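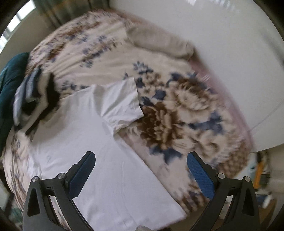 Folding is the second half of the laundry lesson, and in my opinion it is the half where students lose the most time. In this handout we work with the short-sleeved T-shirt, because every guest house and every care home has many of them. You don't need a special table. A made bed is a good surface if the cover is pulled tight, and a printed bedspread with large brown and navy flowers is even a help under a white shirt, where the edge of the hem and the line of the sleeve are easy to see. On a white sheet the same edges disappear, and the student folds by guessing.

Unit 4, Household Textiles, Brurkstead evening course
Notes prepared by Dragica Vukčević

4.1 Before the first fold

Put the shirt face down, with the collar away from you. Pull each sleeve out to the side. Then smooth with the flat hand, starting from the collar and going down to the hem, so the air and the creases leave at the bottom. Do not pull the collar itself. The rib stretches, and a stretched rib does not come back.

Check the side seams now. In cheap shirts the seam often turns to the front after some washes. If this is the case, follow the shape of the cloth and forget the seam.

4.2 The fold in thirds

Bring one side over to the middle of the back, in a straight line from the shoulder to the hem. Turn the sleeve back on itself so its cuff lies along this line. Do the same with the other side. The two sides may meet or overlap a little – both are accepted in the practical test. Last, bring the hem up to the collar in two steps. 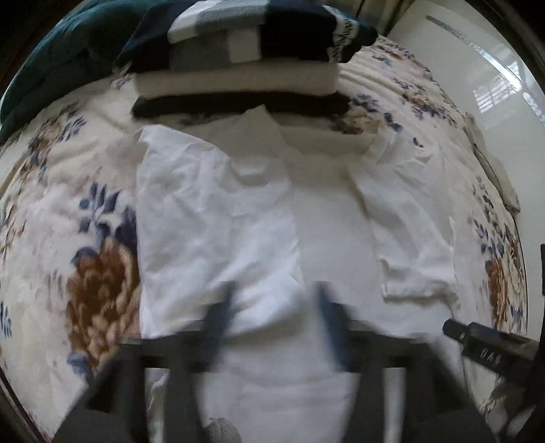 The order of the pile also matters. Heavy and dark pieces go to the bottom, light pieces go on top, and all the folded edges look in the same direction. Rawan Rashwadeh's group last term made the piles by owner and not by weight, which is also correct when you work for a family. Write in your notebook which system you used, and keep it until the basket is finished.

4.3 Common mistakes

Folding a shirt that is still damp at the seams. Touch under the arm and at the neck before you begin.

Smoothing with the fingertips. It makes new small creases. Use the palm.

Making the pile too high. It leans, then you fold everything again.

4.4 Practice for next time

Fold one basket at home and measure the finished shirts. For an adult size we want a width of 245 mm, because this fits the shelves in the Mollow linen room. Children's shirts have no fixed width. Bring two of your shirts to class, one folded in thirds and one rolled, and we will compare how they look after the trip in your bag.

Reading: the Karpenko booklet, page 81, only the part on knitted cotton. The part on ironing belongs to Unit 5.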